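List home | Threads | Authors | Search | Previous in thread | Next in thread

Re: [ko-arm] Simulated kitchen, elbow clearance at the counter edge
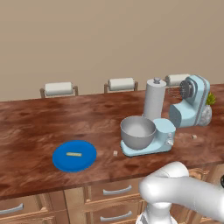
Counter layout with the mixer on the right, arm at lower right.

Dinesh,

Answers to your points, in order, with your message quoted at the end.

The base position is now a parameter in the scene file. It used to be buried in the arm description, so every change of stand height meant editing two files and I usually forgot one. The render is from the new file. All collision shapes are switched on except those for the paper towel rolls against the wall, which the arm has no business reaching.

Elbow clearance: you were right about the sign error. With the offset corrected, the smallest gap between the upper link and the front edge of the worktop over the test path is 54 mm. Before the correction the log claimed 124 mm, and I had been planning paths on that figure. I would like to keep a floor of 50 mm in the planner until the real stand has been bolted down and measured. It still rocks on the Hodness castors if anyone leans on the bench.

The mixer is modelled with the head tilted back, as a fixed pose. I have not given the head a hinge. For placing things in the bowl the raised head is the harder case, as it limits the approach from behind and above, so I would prefer to get that right first. The bowl is a separate body resting on the base and can be knocked off. Its collision shape was a single convex hull, which closed over the top, and that explains your gripper stopping in mid-air above the rim. It is now split into wall segments and a floor.

The two small cubes stay on the counter for now. They are free bodies and are there to be picked up. One is between the plate and the mixer base, the other past the control knobs in front of the plant pot. The second is the awkward one. Of 479 planned approaches to it, 50 were rejected for contact with the mixer. I have not sorted the rejections by which part was touched. Judite has a script for that on the workshop machine and I will run it when the Tronitow job has finished.

I have not changed the friction on the plate. If the item on it slides when you close the fingers, check your time step before altering the material. Mine was stable once I halved it.

Mi-kyung asked whether the drawers open. They do not. The handles are geometry only.

The Flusteck driver board for joint four is still on order, so nothing here has been tried on the hardware. Abílio hopes to have the board in October.

Carolina Baptista

On the previous evening at 21:40, Dinesh Barua wrote:

> I pulled the kitchen scene and have a few questions.
>
> 1. Can the base be moved without editing the arm file?
> 2. Elbow clearance looks too generous. Is the stand offset
> being added where it should be subtracted?
> 3. The gripper halts above the bowl with nothing in the way.
> Collision hull?
> 4. Are the cubes meant to be there, or left from the last test?
> 5. The thing on the blue plate creeps sideways when gripped.
>
> No hurry on 5.
>
> Dinesh

3 replies | 0 attachments | Shares: 2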